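Laborbuch Greltex, Platz 6
Juli, Nachmittag, Beginn 14:30 Uhr

Aufgabe heute: Demonstrationen mit den beiden Handgreifern am Kunststoffbehälter. Der rechte Greifer führt das weiße Stäbchen, der linke bleibt meistens in Wartestellung. Geplant sind 30 Durchgänge, danach Export an Mottram. Stand im Datensatz vor Beginn: 1.582 Episoden.

Yuxi Du hat vorab beide Greifer neu genullt. Öffnungsweite rechts lag 3 mm daneben, links war in Ordnung. Tisch nicht verschoben, alte Kalibrierung der Kopfkamera weiter verwendet.

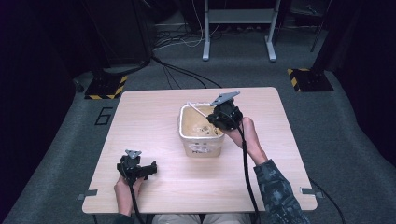
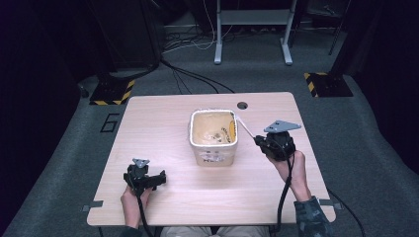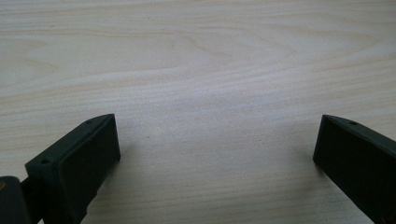 Durchgänge 1 bis 11 ohne Abbruch. Bei 12 Tracking rechts kurz verloren, Episode verworfen und wiederholt. Insgesamt 4 verworfen, alle mit demselben Fehler. Verdacht: Das Kabel zieht am Handgelenk, wenn man weit über den Behälter greift. Nigel Kettle will es morgen am Unterarm fixieren.

Zum Ablauf: Anfahrt über den rechten Rand ist ruhiger als von vorn. Bitte alle so machen, sonst wird die Streuung in den Trajektorien unnötig groß. Linken Greifer nicht ganz ablegen, die Software von Bruson wertet Stillstand als Episodenende.

Offen:
Zeitversatz zwischen Kopf- und Greiferkamera nachmessen
Ersatzfinger bei Getumier bestellen
verworfene Episoden vor dem Export löschen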